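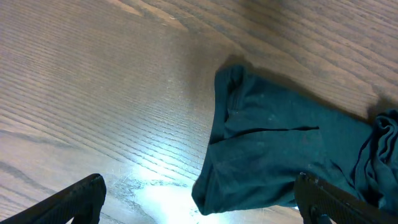

From: Arvid Brekke
To: Dradberg workshop list
Date: 13 Feb 2024
Subject: Re: folding arm, where we are

On the folding arm, the Drokbridge group wrote:

> We think the arm is ready to show at the June open evening. With the
> new ridged fingers it got through 22 folds out of 29 on the long
> bench, and most of the misses were our own fault for starting with
> the cloth too far over. Proposal: spend the 500 on a second arm, so
> that one can hold while the other folds. Any objections?

Yes, a few.

First, the 22. I read the log and I can't tell what got written down as a fold. If it means the sleeve ended up on top of the body, fine. If it means the fingers closed on something and moved it, then we have a machine that drags laundry. Please write down what passes before the next run, and have somebody who didn't build the thing do the scoring.

Second, "too far over". A shirt comes out of the basket wherever it comes out. If the arm only works when one of us has laid the cloth down nicely, then one of us is doing the hard part – and could finish the job in the time it takes the arm to wake up.

Third, the table. The wrist camera is looking at a glossy top with strong grain, and the glare is bright enough to wipe out the wood right next to the cloth. So far the dark teal knit stands out well against that. I'd like to see the same run with something tan or white, where the edge finder has to pick a hem out of the stripes. Westerberg has a roll of gray felt on the shelf by the drill press. Cover the top, run it again both ways, and post both numbers even if they're ugly.

The ridges on the fingers I have no complaint about. They're better than the foam pads, which shed. My doubt is whether they pick up one layer of a folded cuff or two, and the log doesn't record that either.

As for the second arm, Dendness bought one for theirs and now have 2 arms that miss. I'd hold the money until we've had a week of runs with garments nobody has arranged. If it still looks good I'll vote for it and help with the wiring.

I can be at the bench after supper most evenings. Leave the calibration alone until then, please – last time it took me a whole night to get it back.

Arvid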